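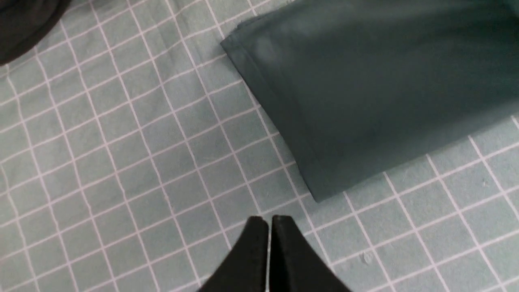
Looking after table linen and everyday fabrics

Most cloths wear out in the wash, long before they wear out on the table. The notes below cover cotton and cotton-mix tablecloths, tea towels and the soft things that tend to go in the same load.

Before the first wash

New cloths often carry a finish from the factory that makes them feel crisp and stops them soaking anything up. Wash them once on their own at 40 degrees with half the usual detergent and no softener. Coloured cloths may lose some dye, so keep them away from whites for the first two or three washes.

Measure the cloth before it goes in. Cotton can shrink by a few centimetres along its length, and a cloth that only just covered the table will look short afterwards. Allow for this when you buy.

Stains

Deal with them the same evening if you can. Blot, don't rub. Cold water first for egg, milk, blood and gravy; hot water sets them. Grease wants washing-up liquid worked in with a fingertip and left for 20 minutes. Candle wax should be left to harden, then lifted with a blunt knife, and the rest drawn out with brown paper and a warm iron.

Tea is the commonest stain in our house. A spoonful of bicarbonate of soda in a bowl of cool water, left overnight, shifts most of it — the old marks take two goes.

Spin speed

A spin of 1000 is enough for table linen. Higher speeds press the creases in hard and you pay for it at the ironing board. Keep the faster settings for bath towels.

Fleece and sweatshirts

Turn them inside out and fasten any zips. Wash at 30 degrees and leave out the softener, which coats the fibres and flattens the pile. Don't wash them with towels or anything else that sheds. Dry them flat or over two lines of the airer, away from the radiator.

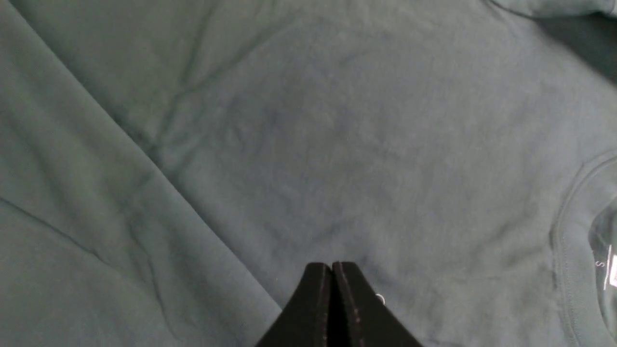

Creases and folds

Take cloths out as soon as the machine stops and shake them hard by the short edge. Iron while still slightly damp, working from the middle outwards. Patterned cloths with straight lines should be pulled square first, or the lines will set crooked.

A cloth kept folded in a drawer all year will have a stubborn line down it by December. Refold it along different lines every few months, or roll it round a cardboard tube.
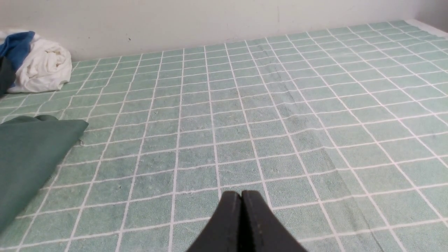 A fold running across a checked cloth. Mist with water, smooth by hand and leave for an hour before reaching for the iron.

Storage

Put linen away completely dry. Don't starch anything that will be stored for more than a month, as starch yellows and can attract silverfish. Line wooden shelves with plain white paper and change it once a year.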